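Reviews > Home > Storage > Kisgate plastic drawer units

Print this page | E-mail this to a friend

Kisgate drawer units - a year of snacks, tea towels and too many carrier bags

I'll start with a confession: I am not a tidy cook. Our kitchen has one decent wall and everything we own has to live against it, so when the old sideboard finally gave up I wanted something cheap, light and easy to wipe down. Kisgate's plastic drawer units were on offer and I ended up with two, side by side (one at full price, grr, because I went back for it the week after the sale ended).

Putting them together took me one evening with the radio on. The runners click in with a good hard push, and I only got one of them upside down. The instructions are all drawings and very small, so find your glasses first! My neighbour Saranya Acharya had already built hers and told me to do the drawers before the top goes on - best advice I had all month.

The first unit is now mostly snacks, and that's where they've really earned their keep. Sweets, crisps, seaweed packets, all the little things that used to slide about at the back of a cupboard. When we want something we tip a heap out on the table and everyone picks, and whatever's left goes back in the drawer.
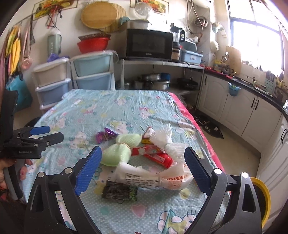 Snacks out on the cartoon cloth, drawer units against the back wall.

Now the moans. The drawers are fine with light stuff but they do sag if you get silly. I tried tins in the bottom one and it stuck halfway, so the tins have moved out again. The tops are quite slippery too, and a bag left up there will creep towards the edge if you slam a drawer. I've seen people online put a microwave on theirs and I really wouldn't - ours is on a metal shelf in the corner, with the rice cooker on top, and that's where it's staying.

Cleaning is a doddle. Warm water, a drop of washing-up liquid, done. The pale colours do show up greasy fingerprints, mind you, and you'll be wiping the fronts more often than you'd like if you've got children.

I did look at the Doltex version before buying. It felt sturdier in the shop but the handles dug into my fingers, and it only came in a nasty brown. If you keep heavy pans in drawers it might suit you better. For packets and tea towels I'd get the Kisgate again, and I'm half tempted by a narrow one for the bathroom.

Score: four out of five. It loses one for those runners.

Related reviews
Moroz stacking baskets
Kulum wipe-clean tablecloth, large
Doltex three-drawer chest
17 ways to use a metal shelf rack
Best dish racks for small kitchens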